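Sistura 3 Hand-Held Gripper

Order code 2878. Supplied singly or in pairs.

The Sistura 3 is a two-jaw gripper held and worked by a person. It is meant for recording handling tasks in ordinary rooms, where a fixed arm would be too large or too slow to set up. The operator opens and closes the jaws from the handle, and jaw opening is logged along with the video.

Soft goods are the harder test for a tool of this type. A plush toy or a filled pouch gives way under the jaw and goes on giving after contact, so a closing position set for a carton will be wrong for it. The Sistura 3 has 5 grip force settings. We suggest starting at 1 for stuffed items and 3 for boxed goods.
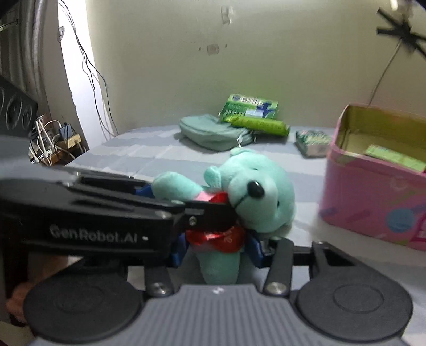

Force is set before recording and stays fixed until the session file is closed. Changing it part way through starts a new file. Finger pads are a wear part and should be checked for splits after each day's use. Replacement takes one hex key, supplied.

In the box
Gripper with pads fitted
Spare pads, one set
Charging lead, USB-C
Hex key
Printed quick guide

Options
Astano wrist strap
Kaewkla hard case, holds two grippers
Drorkeo desktop software, single seat, for trimming and labelling session files

Delivery is 9 working days from order. Orders placed after 3 pm on a Friday are processed on the next working day. Pads and leads are not covered by the warranty.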